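Tallovside Sock Exchange: Sorters Wanted for August

Tallovside takes in single, stray and badly matched socks and sends them out again in pairs. The backlog now stands at 606 and we would like our shelves back. We need people with patience, decent eyesight and no strong feelings about hosiery.

The work, such as it is

You sit at a table. You flatten a sock, look it over for holes, find it a partner and fold the two together. Beige is the hard part. Beige socks on a pale wood table have a gift for disappearing, and any small dark spot near the toe needs a second look before the sock goes anywhere.

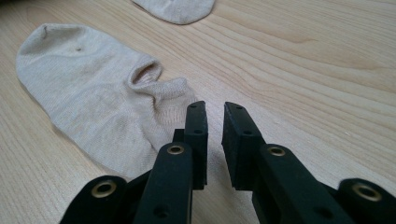

What we offer

Shifts of 4 hours, starting at 7 in the evening. Tea. A carpeted room, kind to anyone who likes to work in their own socks. Experienced sorters get through up to 200 in a shift, and are insufferable afterward.

Who should apply

Anyone who can tell cream from oatmeal, or is willing to argue about it. Thin, crumpled ones that might be a sock or might be a stocking go flat on the table until somebody makes a decision. We would like that somebody to be you. 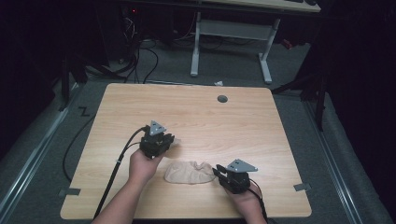
Do I need to bring my own socks?

Only the ones you are wearing. Donations are welcome at the Clirklow Street door, washed, please.

How to apply

Write a few lines to Ashwin Bhat at the Tallovside front desk, saying which evenings suit you and what you consider a matching pair. Short answers preferred.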